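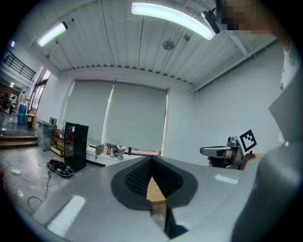 *Photo: Heidrun Schnyder, Bretham workshop*

## 2. Setting Up the Room and Building the First Course

Clika Wooden Block Set, User Guide. Revised June 13, 2023.

The full Clika set contains 1,253 blocks. You will not need them all today, and your floor would prefer that you didn't try. This section covers the room, the light, the sorting, and the first course of a wall. Arches are in Section 3, along with an apology.

### Before you start

You will need:

- one Starter Tray (20 plain blocks)
- the Satden base mat
- a flat patch of floor or a table that doesn't rock
- a dry cloth
- 30 minutes, or whatever is left of them after you find the mat

### 2.1 Choose the light

Overhead fluorescent tubes are fine. The workshop at Bretham has them under a ribbed white metal ceiling, and walls have gone up under it for years, several of them straight.

1. Turn on all the lights in the room.
2. Set one plain block on the mat, widest face up. The top should look pale and at least one side should look darker. If every side looks the same to you, move the mat until it doesn't.
3. Check for glare. Anything glossy nearby will bounce the tubes back at you, so move the glossy thing or move yourself.

> **Note:** A desk lamp placed very low will show you every gap in the wall. Consider whether you want to know.

### 2.2 Unpack and sort

1. Lay the mat down with the printed corner toward you. The mat has four corners and only one is printed. This has not prevented letters.
2. Open the Starter Tray by the notched end.
3. Take the blocks out singly. Tipping the tray is faster until you count in the time spent under the sofa.
4. Wipe each block with the dry cloth.
5. Look along the edges. Put any block with a splinter or a raised corner in the lid of the tray and leave it there.
6. Put the rest in rows, grain running the same way.

Color varies from block to block. Light brown is normal, and so is slightly lighter brown. We are asked about this often, usually by someone holding two blocks up to a window.

> **Caution:** Do not sand blocks to make them match. A sanded block is a smaller block, and the wall will find it.

### 2.3 Check your hold

Most first courses go wrong in the last half inch, when the block is nearly down and the builder has already started thinking about the next one.

1. Hold the block by two opposite sides, at the middle.
2. Squeeze just enough that it doesn't slip. It is a piece of wood and has no plans to escape.
3. Tilt it left, then right. If it swings, you are holding it too near one end.
4. Lower it straight down until the whole bottom face touches the mat.
5. Let go of both sides at once. Letting go of one side first turns the block, always toward the neighbor you just finished straightening.

Practice this five times with the same block. If you have a helper, have them watch from the side and keep their opinions for the end.

### 2.4 Lay the first course

1. Place the first block on the printed corner, long side along the printed line.
2. Place the second block against it, end to end. The ends should touch without pushing.
3. Continue until you have eight blocks in the row.
4. Get down to block level and look along the row.
5. Nudge any block that sticks out. Use one finger. A flat hand moves the whole row, and you will be back at step 1 with more feeling.
6. Run the cloth along the top. If it catches, lift the block it caught on and check for grit underneath.

> **Note:** The Nyaga edge rail (sold separately) makes steps 4 and 5 unnecessary. We built the sample walls in this guide without it, mostly out of stubbornness.

### 2.5 If something is off

**The row curves.** You followed the edge of the mat instead of the printed line. The mat relaxes after a day unrolled. Put books on it overnight.

**One block rocks.** Turn it over. If it still rocks, move it to the lid with the others.

**There is a block left over and you don't know why.** Check the row against step 3, then check your sleeve.

**Everything looks fine.** Go on to Section 3. Leave the first course where it is and tell the rest of the household it is there.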